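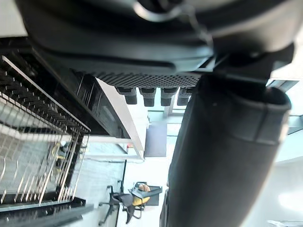 Written by Milagros Gatchalian
Technical review: Sveva Bellini
Applies to: Talport 118 and Talport 161 dish racks

Section 4. Placing and Loading the Rack

4.1 Set the rack on a level surface next to the sink. Keep the base fully supported on all sides.

4.2 Press down on each corner in turn. If the rack rocks, move it or adjust the foot under the high corner.

4.3 Load plates from the back row forward, one plate per slot, all facing the same way. Maximum plate diameter is 198 mm for the Talport 118. Larger plates fit only the Talport 161.

4.4 Stand bowls at an angle in the wider slots. Do not stack bowls inside each other.

4.5 Place heavy items last, low and near the center.

CAUTION: Wire ends can scratch soft glazes. Lower plates straight down and do not drag them across the wires.

NOTE: Do not bend the wires to widen a slot. Bent wires are not covered by the warranty.

4.6 To unload, remove the front row first. Lift each plate clear of the wires before turning it.

4.7 Wash the empty rack weekly with warm water and mild dish soap. Rinse between the wires and dry with a cloth. Do not use steel wool or chlorine bleach.

For replacement feet, see Section 7, Kernwood parts list.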